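Hand Tools & Capture > Grippers > Paired kits

Wedard Pair – two hand-held grippers for people who'd like their robot to learn housework first

The Wedard Pair is what you buy when one gripper in one hand has stopped being enough. You get a left and a right, both black, both with foam-padded jaws, and you do the job yourself while the kit records how. Later your robot gets to have a go.

We designed it around kitchens, where everything is slippery, see-through or shaped to annoy you. Clip-lid food boxes are a favorite: stood on a narrow edge, they need a jaw on each face and a second tool close by for the label side or the latches.

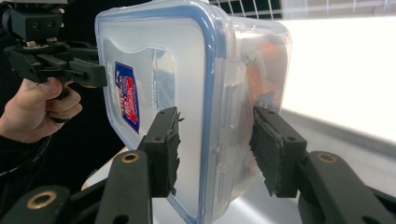

The foam pads are a wear item. They fray, and they go on gripping for a good while after they stop looking respectable. Each kit ships with 5 spare pairs, and Eduard Jurčo in our Toledo workshop will sell you more without any kind of speech. The linkage arms are plain black with ring inserts at the pivots, and the jaws come off with a small screwdriver you already own and can't find.

Divya Rajan ran a Pair for seven weeks on pantry and dish tasks and sent us a list of complaints. We fixed the cable exit. The handle still suits medium hands best – a larger one is due in October.

In the box: left and right grippers, two cables, spare pads, screws, Fasis recording software for one seat.

Each gripper weighs 382 grams. Your forearms will have opinions by mid-afternoon.

Orders placed before Tuesday noon ship the same week. Labs buying 7 kits or more should write to Danica Rusnák for a quote.

Contact | Spare parts | Returns | © Wedard | Back to top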